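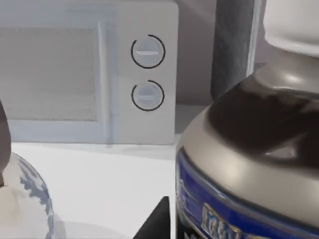
A state of emergency is a legal order. It says that a town has a problem too large for its normal rules and its normal budget, and it lets the town's leaders use a different set of rules for a short time. Many things in a home stop being useful when a town's services fail. The white microwave, with its two round knobs on the control panel, needs electricity from a power line, and the line needs a crew who can reach it by road. If the road is under water, the crew cannot get there. An emergency order is one of the tools a town uses to get the road open sooner.

Who can make the order

In the town of Salazar, the mayor can sign an emergency order. The mayor cannot keep it going alone. The town council must meet and vote on the order within two days. If the council votes no, the order ends. If it votes yes, the order lasts for 30 days, and then the council has to vote again or let it stop.

Other towns have other limits. In some places a county or a state leader signs the order. The rules are written down in the town code, which is a book of local laws that anyone may read.

What has to happen first

The mayor does not sign an order each time it rains. The town's emergency manager, Mwende Gachanja, collects reports from the fire department, the road crew, and the water plant. She puts them into one short document called a situation report. It lists:

- which roads are closed
- which buildings have no power or no clean water
- how many people have left their homes
- what equipment the town has, and what it lacks

The last item matters most. If the town has enough trucks, pumps, and workers, it handles the problem in the usual way. If it does not, the manager tells the mayor that an order is needed.

A case from June

In June the Kurell River rose over its banks and water entered 270 homes on the east side of Salazar. The town owned one large pump. The street leading to the Clotel Bridge was covered with mud, and the bridge was the only way to reach the water plant by truck. The mayor signed the order at 6 a.m.

What the order changed

Three rules changed that morning.

The first was about buying. Normally, when Salazar wants to buy or rent something expensive, it must ask several companies for prices and wait for their answers. These prices are called bids. Under the order, the town rented pumps the same day without waiting for bids. It still had to keep every receipt.

The second was about people. The town could ask workers from Zindine, the next town upriver, to come and help. The two towns had already signed a mutual aid agreement, which is a promise to share workers and machines. The agreement says who pays for fuel and who is in charge.

The third was about places. The high school gym became a shelter with room for 300 people. The school did not have to hold a meeting to allow it.
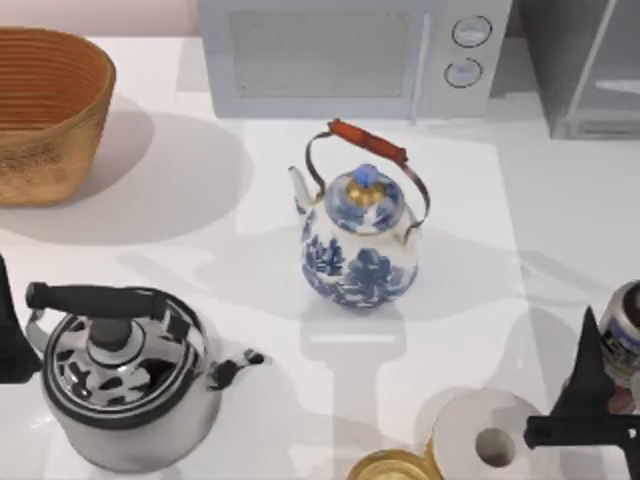
Does an emergency order let the mayor do anything at all?

The order covers only the powers listed in the town code. The mayor cannot cancel an election, make up a new tax, or take away a person's right to speak at a council meeting. A judge can stop any action that goes past the list.

How the order ends

An order can end in two ways. The time limit can run out, or the council can vote to close it early. In Salazar the council closed the June order once the mud had been cleared and the water plant had passed its tests. After that, the usual rules for bids came back.

The work on paper goes on longer. The town clerk adds up the receipts and sends them to the state, which may pay back part of the cost. Damage to a road has to be shown with measurements, so an engineer goes out and records the length and depth of each broken section.

Words to know

Bid: a price that a company offers for a job.

Mutual aid: help that one town has agreed to give another.

Situation report: a short list of facts about what is happening and what is needed.

Town code: the written laws of a town.

Learning Room > Local Government > Emergencies > Emergency Orders

Last updated: June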